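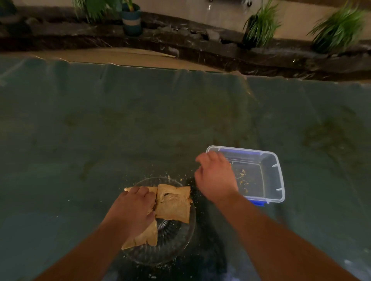
Fig. 1. Sliced bread on a ribbed glass dish, with clear plastic container.

Food Preparation Practice, Unit 4: Size reduction of bread by hand

4.1 Scope

These notes cover the tearing of sliced bread into pieces and crumbs without a grater, blade or mill. They should be read before the Friday practical. Drying and storage are dealt with in Unit 5 and are mentioned only where they affect the choice of bread.

4.2 Terms

Crumb (the structure) means the porous inner part of the loaf. Crumbs (the product) means the loose particles obtained from it. Students confuse the two in written work every March, and the marking scheme treats them as separate terms. Crust is the outer layer. A piece is anything retained on the 3,000 micron sieve; anything that passes is a crumb for the purposes of this unit.

4.3 How bread breaks

A slice pulled from both sides fails first where the walls between the pores are thinnest. The tear is seldom straight. It runs from pore to pore and leaves a rough face with a large surface area, and small fragments of pore wall come away as it advances. A knife leaves a flatter face and fewer fragments. The crust is denser and tends to hold after the inner part has parted, so a slice often hangs by its crust until the hands are twisted slightly.

Moisture has the largest effect. Fresh bread stretches and compresses before it tears and gives soft clumps. Day-old bread parts sooner and sheds more fine material. Fully dried bread snaps, and the fragments travel further from the hands. 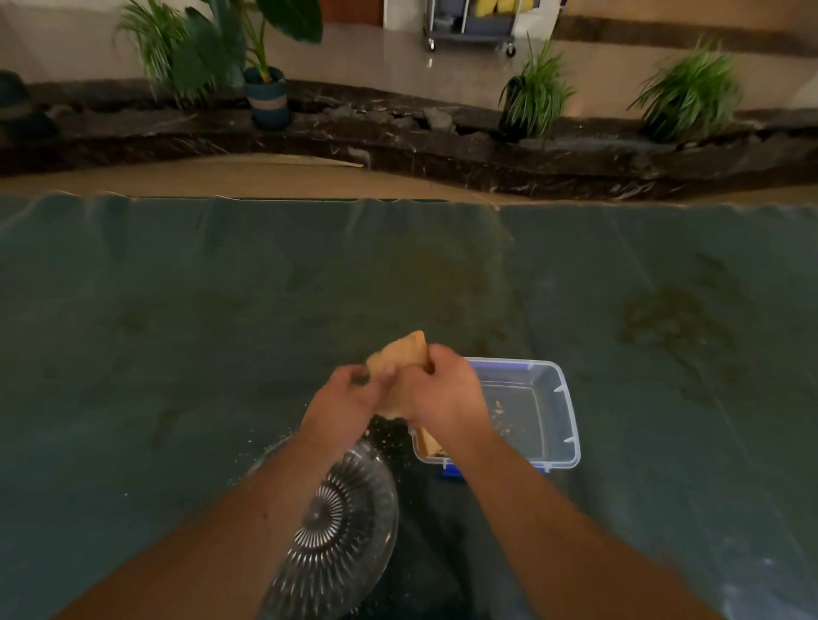
Zohreh Babaei

4.4 Position of the hands

Grip the slice at opposite sides, thumbs on top, fingers curled under the crust. Keep the hands close together, as the tear is easier to steer over a short span. Hold the bread low over the receiving vessel. Fine crumbs fall in a spread and not in a column, and the spread widens with height. Any loss outside the vessel is entered in the record as scatter.

4.5 Receiving vessels

A shallow dish gives good access for both hands but has little side wall, and crumbs collect beyond its rim. A deep rectangular container holds more of the fall, though the rim gets in the way of the wrists if it is set too near. Clear vessels are preferred in this unit. Check the inside corners and any moulded tabs when emptying, and brush ribbed glass along the line of the ribs.

4.6 Stacked slices

Two or more slices may be torn together. The force required rises with the thickness of the stack, and the slices slide over one another unless they are pressed together first. Expect a jagged tear, with the lower part of the stack bunching under the fingers. Pieces from a stack are more uneven than those from single slices, and some will need tearing again.
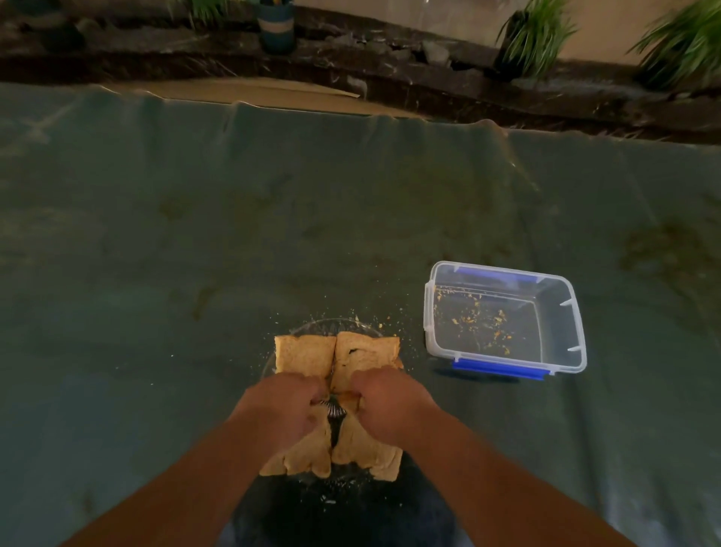
4.7 Practical: procedure

1. Weigh out 80 g of sliced bread. Note its age and whether the crust is included.
2. Weigh the empty vessel.
3. Tear the slices singly into quarters, then reduce each quarter between the fingertips.
4. Weigh the filled vessel. Brush up the scatter and weigh it separately.
5. Sieve for one minute and weigh both fractions.
6. Repeat with the same mass of bread, torn in stacks.

4.8 Record

Give all masses to the nearest gram. State the scatter as a percentage of the starting mass — do not add it back to the yield. Crust fragments stay with whichever fraction they fall in.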